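Search this site
Search for: Go

The Room on Risis Street

21 Apr 2020 – by the editor

My aunt left me the room in December, along with 108 postcards and a key that fit nothing. The cards were all from Eltau. None of them said much. Rain again. Bread is up. The ferry was late.

I moved in with two bags and slept badly for a week. The pipes knocked at six every morning.

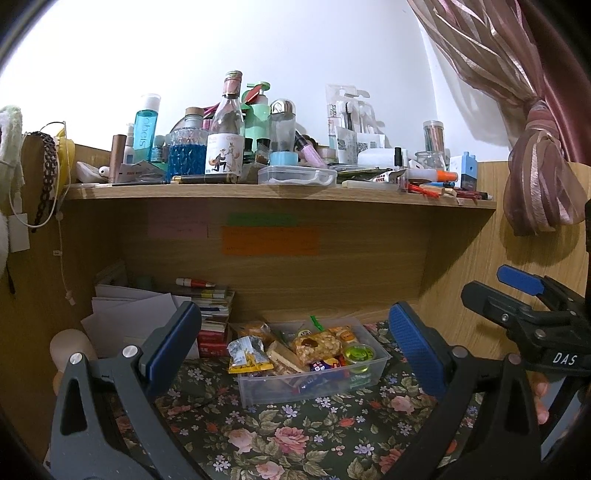

On the eighth day I read the cards in order. The last one was shorter than the rest. "I am keeping the window side for you," it said, and there was no signature.

I asked at the Spahić bakery downstairs. The woman there looked at the handwriting for a long time – then she wrapped me a loaf and would not take money.

The ferry to Eltau costs 337 one way. I put the key in my coat and bought the ticket.

Related stories
The Tilik Road
Two Winters in Eltau
What the Baker Kept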